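Thread on a gripper fault that cost us most of December. Short version: the stop worked, the recovery after it didn't. Long version follows.

1/ The task is pick and place. One piece of toy sushi, one blue plate, two-finger gripper. The policy is our own, we call it Cliso. It runs on a workstation under the bench and sends width and force targets to the gripper at a fixed rate.

2/ The symptom: on some runs the arm would close on the piece, raise a protective stop, and sit there holding it. That part is fine. A protective stop should hold the grip.
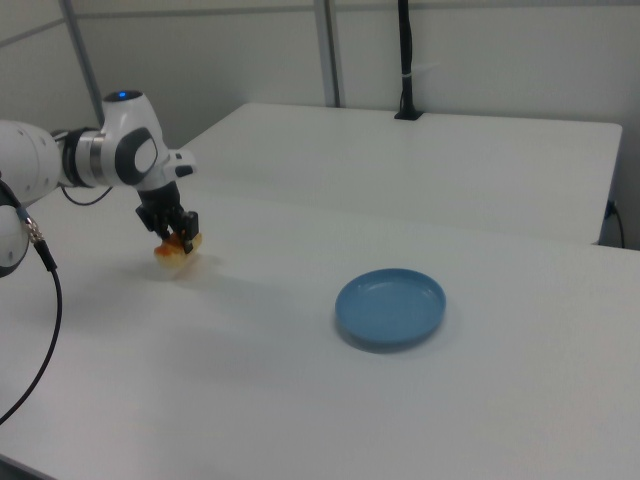

3/ Then the operator clears the stop. The arm resumes from its current pose, as it should. The gripper opens fully, at maximum speed, with no command from us in the log.

4/ With a toy this is an annoyance. Dorota Rutkowska pointed out that the same stack is meant to go to Drostham, where the payload is glass and the operator has just walked up to the cell to press the button. We stopped all runs that afternoon.

5/ First theory was a loose connector on the tool cable. Kekeli Baidoo reseated it, then swapped the cable. No change. Second theory was brownout on the tool supply. We logged the voltage through a stop and it stayed flat.

6/ Third theory was mine and it was also wrong. I blamed the policy for queuing an open command during the stop. I spent two days on this. The queue was empty every time.

7/ Bernd Sperling found it by reading the gripper driver line by line. On reconnect, the driver checks whether the gripper reports itself as calibrated. If the reply takes longer than 100 ms, the driver assumes it isn't and runs calibration. Calibration starts by opening the fingers all the way.
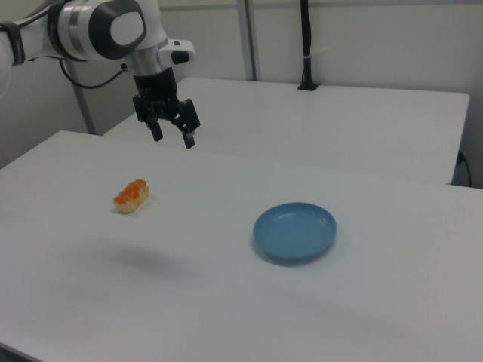
8/ After a stop the reply usually came back in time. When it was late, you got an open gripper. The worst one we logged took 244 ms.

9/ The fix is small. A timeout is now treated as "unknown", and unknown means hold the last width and ask the operator. Calibration only runs on an explicit request, with the arm parked.

10/ We then forced 647 stops with the piece in the fingers, including delayed replies injected on purpose. No unrequested opens. I'd still like to see it on a second gripper before anyone calls it closed.

11/ Check your own driver for motion inside an init or reconnect routine. Ours had a comment next to it saying "safe, fingers are empty here".

12/ Dzifa Annan is writing up the test procedure. Patch is on the internal branch, and I'll post the diff when it's been reviewed.

Recent posts
Force limits and why ours were in the wrong units
Notes on moving the Asamoah cell to a new controller
Sudo logger: dropped timestamps after restart
Cable strain at the wrist, part 2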